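Jolska Tabletop Challenge

The Jolska Tabletop Challenge is a student robotics contest held each March in Drarnby. Teams program a robot arm to pick up and place household items on a cloth-covered table. Organizers call it a test of "everyday skill," a claim that has been disputed, as the table layout is given to teams in advance.

Format

Each team gets two runs. Points are given for grasping an item and for releasing it at the target. The rules do not penalize slow runs, and an arm may be restarted by hand without loss of points.

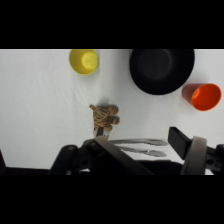
In a comment on the contest's page, Kekana wrote that a grasp score says little if the same toy is put back in the same spot every time, and asked why failed attempts are left out of the results. The organizers have not published a reply.

Results

The 2026 results, posted on 6/4/26, list 186 successful grasps and 119 successful placements. The number of attempts is not given, so no success rate can be worked out from either figure. The Prultetti club was ranked first with 57 placements. Its write-up credits a new control program but includes no comparison with the old one.
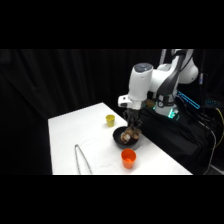
Arm and two-finger gripper over the black bowl.

Reception

The contest is often described as a path into engineering careers. No follow-up of former entrants is known to support this.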